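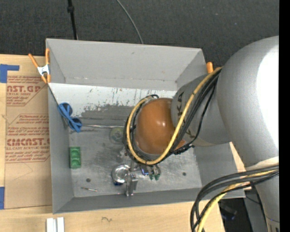

I learned to bake bread at 46, which my sister says is the most predictable thing I've ever done, and she may be right. But I wasn't looking for a hobby. I was looking for the rye my grandmother used to buy in Sturkine when I was small, the dark one with the crackly bottom that she wrapped in a dish towel and carried home under her arm like a football.

The bakery on Kokeck Street closed years ago. There's a phone store in there now. I'd pretty much given up until my neighbor passed me a flyer for a Saturday-morning-sounding thing (it was held on a weeknight, go figure) called the Brernell Bread Swap. You bring a loaf, you take a loaf. I brought a banana bread from a mix and felt like a fraud the whole way there!

And on the end of the second table was the rye. I knew it before I cut it. Same flat, floury top, same sour smell that gets you right behind the nose.

It belonged to Isauro Hinojosa, who had worked the ovens on Kokeck Street for most of his twenties and still bakes at home in Asfaw, half an hour down the road. I asked him for the recipe and he laughed at me, kindly. "Come over and bring an apron," he said. "You'll never get it off a card."

So I went. I went a lot, as it happens. His kitchen is tiny and hot and the radio is always on a ball game, and the first thing he did was take away my measuring cups. Everything gets weighed. He keeps a spiral notebook with a page for every bake he's done since he left the bakery, and the night I first showed up he was on number 1334. He writes down the weather, the flour, how long the starter sat out, and a grade. He's a tough grader. I saw one A in 2 whole hours of flipping pages.

My first rye was a brick. The second one had a hole in it you could've kept a mouse in. Rye dough is sticky, miserable stuff, more like wet cement than anything you'd want to knead, and I kept throwing in extra flour to make it behave. Isauro would reach over and move the bag out of my reach without saying a word. Wet hands, that's the trick. Wet hands and a plastic scraper, and then leave it alone much longer than you'd like to.

I've got my own notebook now. The page for 5/18/25 says "rain, old starter, forgot caraway, B minus," and the B minus is his, not mine, so you can imagine how I strutted around the house. My aunt drove over that afternoon and ate three slices standing up at the counter with cold butter. She said it needed caraway. Then she asked if she could take the rest of it home, and went hunting through my drawers for a dish towel.

The swap is up to 163 people on the mailing list, and they're doing another one before the end of May. I'm bringing the rye. The banana bread mix is still in the cupboard if anybody wants it.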